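February 28, 2025

Landau boiler, return line. Drained the loop this morning and pulled the circulation pump. Impeller turns freely by hand, bearings quiet, no scoring on the shaft. The strainer ahead of it was another matter: packed with black sludge, mostly magnetite from the look of it, and a few flakes of old thread sealant. Washed it out and put it back with a new gasket from the Tiedemann box. The old gasket was the wrong size and had been squeezed into the groove.

Refilled to 13 psi cold and bled the upper manifold twice. Ran the wood side for 3 hours at a steady burn. Supply and return settled 13 degrees F apart, where before the cleaning the return would not follow at all. Relief valve stayed shut. Slight weep at the lower union on the heat exchanger, snugged it a quarter turn and it stopped. Look at it again before anyone puts lagging over it.
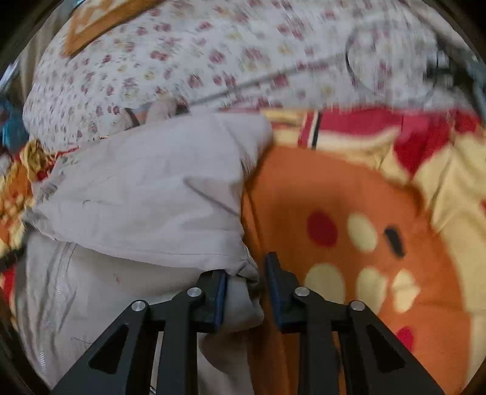 Why does the tank still go cool at the bottom overnight?

Most likely the check valve on the Busum tank is not seating, so the loop runs backward by thermosiphon once the pump stops. The pipe on the boiler side of the valve stayed warm for 40 minutes after shutdown, and it should have dropped off sooner. I have not opened the valve yet.

Brolo controller: differential was set too tight and the pump was short cycling. Widened it one step and wrote the old value inside the cover. The tank sensor is still held on with tape - needs a proper clip and some thermal paste.

To do: open the check valve, order two spare strainer gaskets in the right size, move the air vent to the high point. The flue brushing can wait until April. Ash door rope is flattened at the hinge side but still sealing.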